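Dog Sweater Season, Sorted!
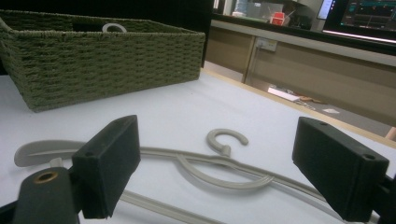
Light gray plastic hanger on a white tabletop.

February around our house means wet paws, muddy bellies and a heap of dog sweaters by the back door. My 41 pound mutt Karam goes through 2 a day!

Shake the hair off outside before anything goes in the wash (your filter will thank you). Turn knits inside out, use cool water and skip the softener, as it can bother itchy skin. Dry them flat on a towel. Got Velcro? Close it first!!

Randa Obeidat in Tulcombe swears by a damp rubber glove for fur on the couch. Try it, I love it!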